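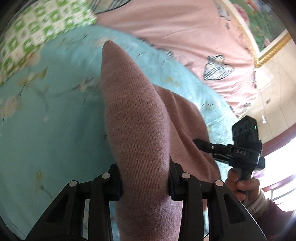 Stidthorpe local chat > Council and elections

Thread: By-election and the bus money

pellbrook
Posted 07/11/2023, 19:42
Did anyone else get the Valente leaflet through the door? It says the council is sitting on reserves and could bring back the evening 266 tomorrow if it wanted to. I went through the budget papers on my lunch break (yes, I know, thrilling) and I can't make it add up. The bus subsidy was cut by 70 per cent over three years and most of what's left goes on the school runs. So where's the evening service coming from?

Rirkari
Reserves are in a separate table near the back, you want the appendix. There's plenty in there. They just don't like spending it.

pellbrook
Found it, thanks. But most of that is earmarked, isn't it? Social care and the roof on the leisure centre.

Rirkari
Earmarked by them. They can un-earmark it. Happened with the car park.

dimas_goh
Dimas Goh here, I did put my name on a nomination paper so take this as you like. Reserves are one-off money and a bus costs you every single year. You can run the 266 on savings for 12 months, maybe a bit more, and then you're having this same row with an emptier pot. I'd sooner see the parking income go on it.

Mrs Tansy
Parking income! They put it up again in the spring and the High Street is dead after four o'clock as it is. I voted for your lot last time Dimas and I'm not sure I will again.

dimas_goh
Fair enough. Come and have a go at me at the library, I'm there most mornings.

Jollel
Can I say something about who actually lives here? Half the town is over sixty now and wages at the packing sheds haven't moved much. People my age leave because you can't get home from a late shift without a taxi, and the taxi eats the shift. That's the economy round here - never mind the new business park.

pellbrook
My daughter's in exactly that spot. She turned down a job over it.

Rirkari
The business park does pay rates though. Don't knock it.

Jollel
Three units let the last time I looked, and one of those is storage.

Mrs Tansy
Is the polling station still the Methodist hall? My card says the primary school.

dimas_goh
Primary school, side gate. The hall has its floor up until the end of November.

Mrs Tansy
Thank you. Still cross about the parking.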